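Two months with the Talta 3

I bought the Talta 3 in June because my old phone stopped holding a charge past lunch. I had put off replacing it for most of a year. The battery had swollen enough to lift a corner of the screen, and the repair shop wanted nearly as much for the job as the phone was worth. So I went looking for something cheap and ended up with a phone from a company I had only heard of through a coworker.

The version I have is the one with the bigger storage. It came in a plain cardboard box with a cable, a SIM pin and a clear case that I used for a week and then threw in a drawer. No charger. I already had one, but if you don't, add that to the price.

Setup took most of an evening. The transfer tool found my contacts and messages right away and then got stuck on photos. I left it alone, went to bed, and it was still stuck in the morning. In the end I copied the photos over from the laptop, all 2740 of them, and that went fine. The app logins were the usual chore.

We use this site to keep in touch with people who like the same kind of gear we do. By reading on you accept cookies. Manage preferences | Accept all

The screen is good. It gets bright enough to read outside at noon, and the colors looked a little cold until I moved the slider in settings toward warm. Text is sharp. The fingerprint reader is on the side button and works most of the time, except when I've been washing dishes.

The camera is what you would expect at this price. In daylight it does well. Indoors it smears fine detail, and anything that moves comes out soft. 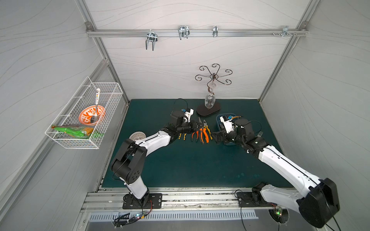 Two arms and a cluster of pliers.

Battery life is the reason I'd buy it again. I charge it at night and it is usually above a third when I plug it back in. On a long train trip I had maps and music going for hours and still got home with some left. It doesn't charge fast, and there is no wireless charging. I don't miss either one, but my wife does when she borrows it.

I had more trouble with the software. Out of the box there were 18 apps I hadn't asked for, including two different browsers and a weather app that sent me alerts for a city I don't live in. Most of them can be removed. A few can only be turned off. There was one system update in July that fixed a problem with the keyboard lagging, and nothing after it. The company promises three years of updates. I'll believe it when I see the second one.
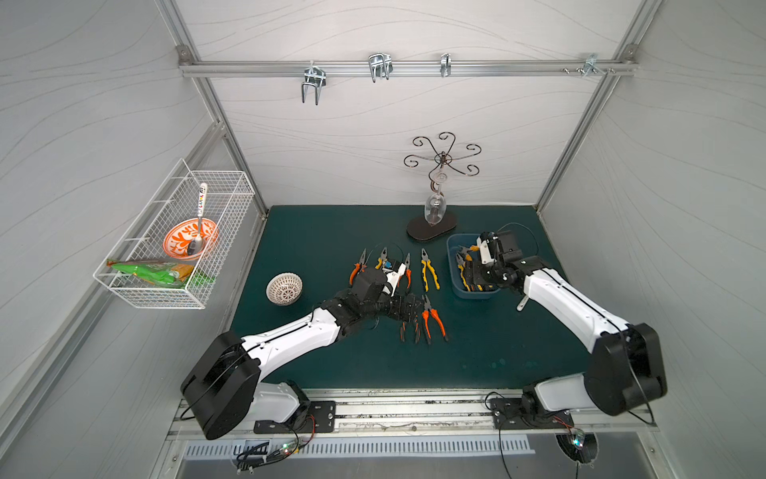 Calls are clear on my end. Struan Dunbar, who I talk to most weeks and who tends to complain about phones, said I sounded better than I had on the old one. The speaker on the bottom is loud but thin, and if you hold the phone sideways to watch something, your palm covers it. I've gotten used to holding it a little higher up.

Signal has been mixed. At home it's the same as before. At my mother's house, where the old phone got two bars in the kitchen, the Talta gets one and sometimes drops to nothing. I tried a different SIM in it and saw no change, so I think it's the phone. Wi-Fi calling covers for it once you turn it on, and you have to dig for the setting. It's under Network, then Advanced, then a menu with no label other than the carrier's name.

I looked at two others before I bought this one. The Cliltau had a better camera and a smaller battery, and the store only had it in pink. The Jardine was nicer to hold, but it stopped at half the storage and had no card slot. The Talta does take a card, and I put in the one from my old phone without having to format it. If either of those had lasted a full day I might have gone the other way.

For a case I bought the Dreletance folding one, which holds two bank cards and adds more bulk than I'd like. The magnet is weak. It flops open in a coat pocket and wakes the screen up, and twice now it has started playing a podcast by itself.

It weighed 109 grams more than the old phone once I had the case on, going by the kitchen scale. I noticed that for the first few days and then I didn't.

I'm keeping it. If the next update ever shows up, I'll add a note at the bottom of this post with whatever it changes.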